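Well, I've spent most of this week being the hands for two robot arms, and I've got so many feelings about it that you're getting a thread, sorry!

The task is a hand-over. I drive both arms by remote control, bring the grippers together over the middle of the floor and pass a small thing from one to the other. My kids could do it half asleep. It took me 30 tries before I stopped holding my breath.
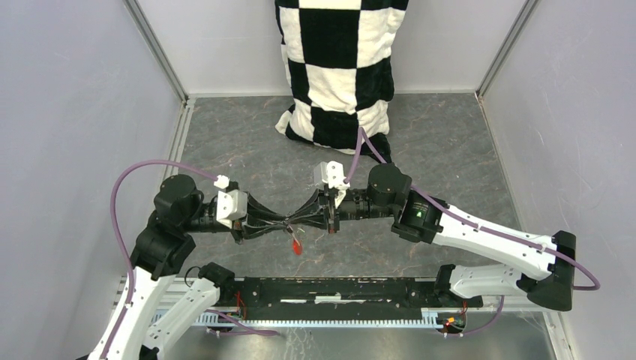 Ayantu Lemma

Fingertip to fingertip, with the little red-orange piece on its thin strand just underneath. I do love this moment – it's like watching two people try to shake hands in oven mitts.

What Pin-yu Au taught me (bless her patience) is that the robot learns my dithering too. If I hover, it'll hover. So now I decide where I'm going before I touch the controls, and if I muck it up I bin that run and have a cuppa.

We'd like 4000 good ones by August. Tsung-han Yip reckons I'll be dreaming in grippers well before then, and I think he's a bit behind on that one – it was last night!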